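Ticket 42: desktop towers, memory refit and no-POST follow-up
Queue: Workshop, Bosman site
Opened by: Priruton stock desk
Status: Open, awaiting parts
Opened: January 18, 2023

Summary
Batch of 25 desktop towers returned from the Mutance office. Several fail to start after the memory was swapped on site. Stock desk asks for the memory to be refitted and each board checked before the units go back on the shelf.

1. Strip-down
Tower laid on its side, side panel off, both memory slots cleared. Processor removed and set in the fixture, socket bracket left up for inspection. Power supply stays in the case.
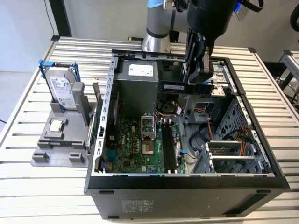
2. Seating the modules
Open the white latches at both ends of the slot. Match the notch in the module to the key in the slot before any pressure goes on. Press at both ends until the latches close. Do not force a module that stops short — lift it out and check the notch again.

Modules with a printed label are to be logged by part number before fitting. The board in the second picture carries a DELL logo, so check the part number against the list for that board and not the general Cleker list.

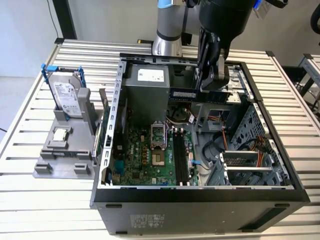
Reply from Priruton: The general list has been wrong for these boards before. We had 14 modules sent back last May with the right capacity and the wrong speed. Please hold anything that is not on the board list and we will swap it.

Workshop: Noted. Unlisted modules will be held under this ticket. No mixed pairs to be fitted in the meantime.

3. Holding parts
Loose memory goes in the upright holders on the grey fixture board, one module to a holder. Nothing is to be stood on the table slats, where small parts can drop into the grooves.

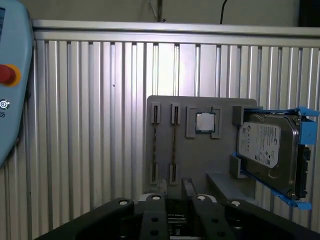 Photo: Bosman workshop

4. Outstanding
Refit processor and close the bracket. Start with one module in the first slot, then add the second. Record any beep code in full. If a unit still does not start, clear the board settings and repeat with a known good module — spares are under shelf label 79.

Ticket to stay open until the replacement modules arrive.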